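Home > Kitchen & Workshop > Safe as Houses
Tips | Kitchen | Shed | Security | Ask Nest

Tagged: break-ins, locks, peace of mind

What the Burglar Saw: Tips for a Less Inviting Kitchen

By Nest Craddock

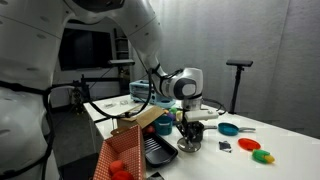
Clear lid, black pot, worktop in use.

After the run of break-ins on our side of town last November, I asked Zsolt Medve to look round my house. He fits locks for Phelan and has seen a great many back doors the morning after. He was in the kitchen for two minutes before he started sighing.

The key was in the door. It had been in the door for years, next to a pane of glass a child could have put an elbow through. Hang yours on a hook well out of arm's reach, but where the family can find it in the dark if there's a fire.

Then the window over the sink. I leave it on the latch to let the steam out, and had been leaving it on the latch at bedtime too, which was considerate of me. A window lock is a ten-minute job with a screwdriver. Drill the pilot holes first or you'll split the frame and say things.

Other points from the visit, in the order I was told off:

Car keys don't live in the fruit bowl. Put them in a drawer, and not the one nearest the door.

The good knives go away at night. Zsolt says most burglars come empty-handed and are happy to borrow.

Lock the shed. Mine held a spade, a crowbar and a ladder, so in effect I was running a hire shop. Use a closed-shackle padlock, and coach bolts through the hasp in place of those little screws.

Chain the ladder to something that won't come with it.

Put a lamp on a timer, and change the hours now and then. A light that comes on at seven sharp every evening for a fortnight fools only the cat.

Write down serial numbers for the mixer, the drill and anything else with a plug. My neighbour in Drarau Road lost 3600 pounds' worth of tools and could describe them to the police as "mostly green".

I spent less than 100 pounds on the lot, biscuits included. Zsolt is coming back on Wednesday to do the side gate, and I have been asked to move the wheelie bin, as it makes a very good step.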